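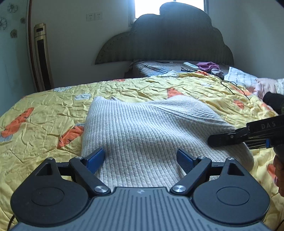 What the quote leaves out

The purchasing manager at Clavham, which does laundry and linen for small hotels and care homes, keeps the Kedix proposal in a drawer with the takeout menus. It is a good-looking proposal. She has read it four times and still can't find the page that says who pays when the thing stops.

"I like machines," she says. "I've bought plenty. I have a press out there that's older than some of the people running it. What I don't like is a price with a little star next to it."

Kedix wants to sell her two folding cells. Before those can do anything useful with knitwear, they have to be trained on demonstrations, meaning people with hand-held grippers picking up and folding real clothes in real bedrooms and laundry rooms. That work is already going on, and she was offered a share of it as part of the package. The base figure for the demonstration sessions was $3,048, and it was the first number in the document she believed.

"It's an odd amount, so somebody must have added something up," she says. "Everything else ended in three zeros."

I asked what worried her about the sessions. Mostly the clothes, she said. A flat sheet is a flat sheet. A ribbed sweater dropped on a slippery quilt is another matter, and her care home customers send in a lot of sweaters.

"Two people can look at the same sweater and pick it up in different places. Fine, they're people. So which one is the machine supposed to copy? I asked the sales rep and he told me it averages out. I've never seen a sweater average out."

She isn't against paying for the training. Her complaint is that the plan treats it as a one-time cost. Gornen, the other bidder, listed it as a yearly line, which made their offer look worse on the summary sheet and, to her eye, better everywhere else. Gornen also priced replacement fingertip pads separately. Kedix has them under "consumables, as needed."

"As needed by who? I've got 19 people on the floor. If I wrote 'gloves, as needed' in my budget I'd get it sent back."

Her own spreadsheet runs to 101 rows. She let me scroll through it on the condition that I not touch anything. There are rows for floor space, for power, for the hours lost while staff learn to load the cells, and for a column she calls "nights," which covers calls to support after the office closes. Kedix answers the phone until six. Clavham's second shift starts at five.

The payback claim in the proposal is 17 months. She gets around double that, and says even her version assumes the cells fold knits as fast as they fold towels. She hasn't been shown that. What she has been shown is towels.

"Very nice towels," she adds.

There is a third option, a secondhand line from Yin that folds flat goods and makes no promises about anything else. It needs no training sessions. The owners think it looks like a step backward. She has asked for a quote anyway, and for the name of a shop that has run one through a full winter.

What would change her mind about Kedix? She wants a month's trial on her own floor, with her own customers' clothes, and a rental price that comes off the purchase if she goes ahead. She wants the pads priced. She also wants to know what happens to the recordings if she pays for part of them and then buys from somebody else. That question went out in May and has had one reply, which thanked her for her patience.

The budget has to be in by 26th November. As of our conversation, the row for folding cells has a zero in it, and a note beside it that reads "ask again about pads."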